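Dositz releases Kornau 6 gripper and wrist camera kit for existing robot arms

DRARNVILLE, 18th November – Dositz today opened orders for the Kornau 6, a retrofit kit that adds a gripper, a wrist camera and control software to robot arms already in service. It is aimed at research labs and integrators working on household and light workplace handling.

The kit ships in a single case with a mounting plate, cable set and calibration target. The gripper has a maximum opening of 113 mm and draws power from the arm's tool connector, so no separate supply has to be run along the links. Fitting takes 47 minutes with the hex keys provided.

Software is licensed per arm. It records wrist and head camera streams against a common clock and stores each run with its joint data. Operators can trim, label and export runs from a browser. Colour balance and exposure are set separately for each camera.

Kornau 6 at work:

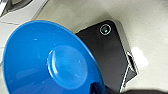
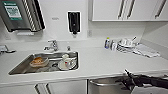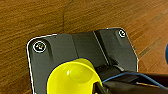 Finger pads are a wear item and are sold in packs. Dositz rates them for 300 hours of operation, after which grip force should be checked against the values in the service manual. Pads can be changed without removing the gripper from the arm or repeating the camera calibration.

Canadian distribution is through Steinarsdóttir, which also handles warranty returns and spare parts. Orders placed in November ship from the Drarnville warehouse. Mounting drawings and the software licence terms are available from either company on request.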